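Dakby Reading Rooms: progress report to the Vilteo Fund
Second period, to the end of July

Summary

The grant was for bringing evening opening back to the reading rooms at Dakby and Alarcón. Dakby is open. Alarcón is open on the evenings when its front door agrees to it, and we say more on the door below. Spending is within budget, a sentence we have waited several years to write to a funder and intend to enjoy.

Opening hours

Dakby now stays open until 9 p.m. on two evenings a week. We had planned for the quiet evening crowd described in our application: students, shift workers, people with forms to fill in. They have come. So has a large and committed group of jigsaw people, who did not appear in our application at all and who now hold the long table by the window as if under treaty. We have counted them as readers on the grounds that they do read the box.

Visits across both sites came to 700 for the period, against a target of 400. Before anyone at Vilteo frames this figure, we should say that the target was set in winter by people in low spirits.

The Alarcón door

The door was to have been replaced in the first month. Grerkon, who supplied it, delivered a very handsome one that opens the wrong way for the fire regulations. The second was right in every respect except width. The third is fitted and works, though it sticks after heavy rain, and we have had a good deal of that. Six evening sessions were lost. We have asked Grerkon for a reduction on the final bill and received a brochure.

Furniture and lighting

This line is fully spent. Overhead strip lights had been the main complaint in the users' survey, ahead of the toilets, which surprised us, as we have seen the toilets. We put the money into softer lighting and solid tables, and bought second-hand where we could.
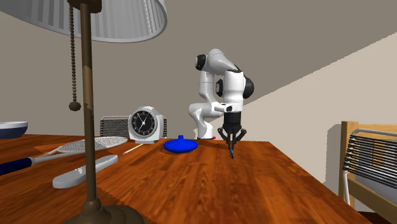
Complaints about glare have stopped. Complaints about the chairs have taken their place, and we would like to raise these in the next application, at length.

Book stock

Slower than planned. The large print order arrived complete and is already looking loved. The local history order arrived as two boxes of railway timetables, which we returned, and then as the same two boxes of railway timetables. One regular has asked whether we might keep them. We are considering it.

Money

Staffing is slightly under, owing to the lost sessions at Alarcón. Heating is slightly over, owing to Dakby. With your agreement we would move the first to cover the second. A full breakdown is attached.

Next period

We plan a third evening at Dakby, a Friday, if staff can be persuaded that they have nothing better to do. At Alarcón we plan to open on every evening advertised. The missing local history stock should be in by the autumn, and the final Grerkon invoice will be paid once we have agreed what it is for.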